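4.2 Choosing the background colour

I'll admit that when I started on the Gerkudel reading study I thought the colour behind the text would be the dullest part of it. I had planned to pick a pale grey, write one sentence about it in the methods and get on with the business of line spacing. Instead it ate most of January, and I ended up with 2 rounds of testing where I'd meant to have none.

The trouble began with the word "neutral". I asked 15 readers in Ivden to bring me a background they would call neutral, from anything they had looked at on a screen that week, and the spread was far wider than I'd bargained for. There were creams and greens and one very firm brown (from a recipe site, I was told, and much loved). But the biggest group by far sat somewhere between grey and purple, and I hadn't put a single colour of that sort on my shortlist! Figure 3 gives two backgrounds of that sort, both from computer-rendered pictures. 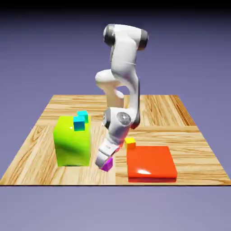
Figure 3a. Lavender-grey background behind a rendered robot arm and wooden table.

I had a good long think about whether to count these as one colour or several. Žukauskas, the naming scheme I used in the earlier chapters of this work, would have me split them by lightness first and hue second, and for flat colours that works a treat. It's less happy with anything that shades from one tone into another, because you have to decide which bit you're naming. Readers don't seem to bother with that at all. They gave me one name for the whole lot, usually "grey" or "greyish", and when I pushed them for a second word they offered "lilac", "dusk" or "school jumper". I've kept all of these in the word list at the back, jumper included.
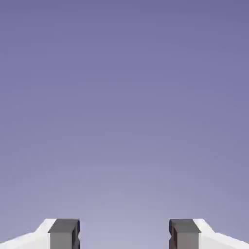

Figure 3b. Lavender-blue background, darkest at the top and paler lower down.

For the second round I went back to plain text on plain colour, with shading left for another day. Forty readers would be a nicer way to write it, but I've stuck to figures in the tables, so: 40 readers, each given the same passage of 1,930 words, set in Eltix at a size they chose for themselves. Half had the pale grey I'd first had in mind and half had a flat lilac-grey mixed by me at my kitchen table on a rather tired laptop. I asked them to read at their usual pace and then tell me the story back in their own words.

Reading times for the two groups overlapped so much that I wouldn't want to hang anything on the difference. What did differ was how people talked about the page afterwards. The lilac-grey readers brought up the colour without being asked (often kindly, now and then with real annoyance), while the pale grey readers hardly mentioned it and a few couldn't say what it had been. I find that more useful than the timings. If I want a background that stays out of the way while I fiddle with line spacing, the one people forget is the one to have, and so pale grey is used in every test from section 5 onwards.

There's one loose end. All of my readers used their own screens, and I made no attempt to match them, so my lilac-grey may well have been somebody else's blue. I did ask for brightness settings but the answers were mostly "medium", and I've left them out of the tables.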